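We use cookies to keep you logged in and to remember your ticket filters. Accept all / Manage settings

Zikavdale Robotics Club help desk
Ticket 160: Arm misses the cubes on the right side of the table
Status: Solved (leaving open for comments)
Opened by: Clemano team
Project: Bistau sorting challenge
Priority: medium, going up as the demo gets closer

What's going on

Hi everybody! We're the team doing the foam cube sort for the Bistau challenge, and first of all, the arm is a joy to work with. We had it waving on day one and picking on day two. But we've hit a wall with accuracy and we'd love some fresh eyes.

The job is simple on paper. The arm looks at the table through the wrist camera, finds a cube by color, works out where that cube is on the grid, goes over, closes the fingers, lifts. Yellow works nearly every time. White works most of the time. Orange is a mess. The fingers come down beside it, always on the same side, and either brush the edge or close on air. Our software is Mota, the club build, with our own color finder bolted on top.

Our layout for all the tests in this ticket is the same one: the peg stand stays put as the landmark, yellow and white go on one side, orange on the other, and the tape roll is in there as the "don't pick this up" object.

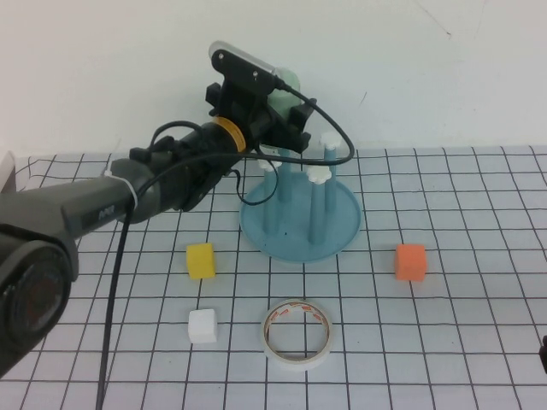
WHAT WE'VE TRIED SO FAR

Restarted everything. No change, but it made us feel better.

Swapped cubes. We put the yellow cube in the orange cube's place and the orange one in the yellow cube's place. Now orange got picked and yellow got missed! So the color finder is fine and the trouble is with the spot on the table. This was the most useful five minutes of the whole week, and we should have done it first.

Checked the cables. Someone on the hardware side suspected the black cable was tugging on the wrist at the far end of the reach. There's a white cable tie holding it to the upper part of the link, and then quite a lot of slack looping around the gripper. We moved the arm out by hand with the motors off and felt for any pull. Couldn't feel any. We would still like to tidy those loops before the demo, because one of them hangs right down toward the table and we're scared of it sweeping a cube off its square.

Slowed the arm down. We went to half speed and then to a quarter. The miss stayed the same size, so it isn't wobble.

Measured the miss. With a ruler on the table, orange was off by 5 mm on the first run and 5 mm again on the second. Yellow was off by so little that we couldn't read it. A steady error has to be good news, right? Please say it's good news.

Reply from the software bench

It's good news! Random misses are horrible, and steady misses usually have one cause. Great write-up too, the cube swap saved us asking for it.

A few questions. When did you last run the camera calibration? Did you use the long routine or the quick one? And has anyone touched the camera bracket on top of the gripper since then? It only takes a tiny turn of that bracket to push everything sideways, and the push gets bigger the farther you are from the middle of the view.

Could you also save a still from the wrist camera with the arm parked in the look position, and post it with your settings file? Please don't crop it. The corners tell us a lot.

Reply from the Clemano team

Quick answers: we calibrated in April, with the quick routine. We did have the bracket off once after that, when we were changing the finger covers. We put it back "by eye" and the club handbook does say in large letters to recalibrate afterward. We read that page this morning. Sorry, handbook.

Settings, copied from the Mota file:

look height: 120
settle time: 3
lens correction: off
table reference: saved
pick order: yellow, white, orange

Wrist view from the look position, uncropped:

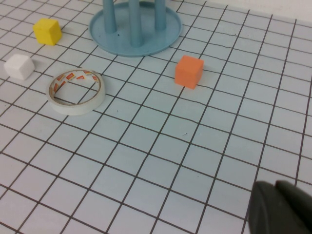 Our first guess after staring at this for a while was the lens correction. We had turned it off weeks ago to get a faster picture and then forgot all about it. Some of the grid lines come out a little wavy around the middle and over on the right, and the orange cube is out on that side by itself, so if Mota thinks those lines are straight it's going to put orange in the wrong place. Yellow and white are close to each other on the left, where things look calmer to us. We may be fooling ourselves on that last part, so please tell us if the paper could just be lifting. We did press it down afterward with flat hands and it felt pretty flat, but it isn't glued anywhere.

Also, is it normal to have the fingers poking into the bottom right corner? We can't remember if they always did that.

Reply from the software bench

Fingers in the corner are fine, the color finder ignores dark gray. What matters is whether they sit in the SAME place as they did on calibration day. Open your calibration folder, find the first saved still, and flip back and forth between that one and the new one. If the fingers jump, the camera has moved on its bracket. It's a lovely quick test and it costs nothing.

On the lines: it could be the paper, it could be the lens, it could be some of each. Don't try to decide by looking. Do things in this order and write down the miss after each step, so we know which one did the work:

1. Tape the grid down flat along all four sides. You've got a whole roll of tape sitting right there on the table.
2. Tighten the bracket screws. Snug is enough.
3. Turn lens correction on and restart Mota. It won't load the change until you restart.
4. Run the long calibration, with the table cleared. Take the peg stand off too, as it hides part of the grid and the routine needs all the crossings it can get.
5. Put everything back and repeat your orange test.

One more thing about your look position. The near half of the view is bare grid, and all your cubes are up in the far half, where the squares look small. Each pixel covers more table up there, so you're asking the camera to do its finest work in its weakest area. Back the arm off a bit so the cubes come lower in the view. You'll gain some accuracy for free.

Reply from the Clemano team

WE HAVE ORANGE!!

Okay, deep breath, log in order:

Step 1, grid taped down. Miss went from 5 mm to a hair under. Hard to be sure with a school ruler. The paper did have a slight bubble once we got down to eye level with it.

Step 2, screws. One of them turned a lot more than we'd like to admit. The flip test against the April still showed the fingers jumping sideways, very clearly, so the camera really had moved.

Step 3, lens correction on. We forgot the restart, got the same result as before, got sad, read your reply again, restarted. Miss down to 3 mm. Halfway there and a bit of dancing.

Step 4, long calibration on a clear table. It's slow, but it's kind of wonderful to watch the arm tilt and peer at the grid from every side.

Step 5, everything back in place. Orange picked on the first try. Then again, and again. We moved it one square over and it got picked there too. We then put it right beside the tape roll to be mean, and the arm went in and came out with the cube and left the roll alone.

We haven't changed the look position yet. We wanted to keep that separate so the log stays clean, and it's next on the list. The cable loops are getting a second tie on the same day.

Two leftovers for anybody who knows:

Can Mota warn us when lens correction is off? A line of text at startup would have saved us a lot of evenings. We're happy to write it ourselves if somebody can point us to the right file.

Would a mark across the bracket and the mounting plate be okay on club hardware? A thin line of paint pen over the joint would show right away if it had turned. We won't do it without a yes.

Reply from the software bench

Congratulations! Yes to the paint mark, keep it thin. For the warning, look in the startup folder, in the part that reads the settings file. Send us your change when it runs and we'll put it in the club build so the other teams get it too.

Marking this one solved. Please post your numbers for the new look position under the same ticket, we want to see them.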